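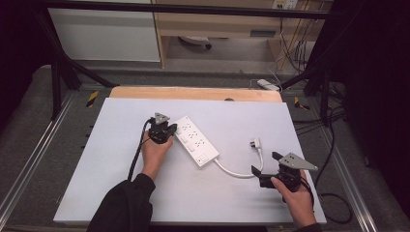
One reader wrote in to ask whether the night ferry to Jidport still takes bicycles, and yes, it does! Space is tight in August, so book yours early.

How long is the Wukholm coast trail?
428 kilometers, if you walk the whole thing. Most people do a section, and the stretch up to Zeken is glorious — cliffs, seals, the lot.

Do I need a permit?
Only for camping. The Coutinho meadow site has room for 700 tents and it still feels quiet down by the creek.

Can I charge my phone along the way?
Yes, at all five huts, from 4 p.m. Bring your own cable.

Is it hard?
Some of it! The hut path climbs a lot, but the shore path is gentle and kids love it.

How many people walk it?
Around 3000 a year, and we'd love to see you too.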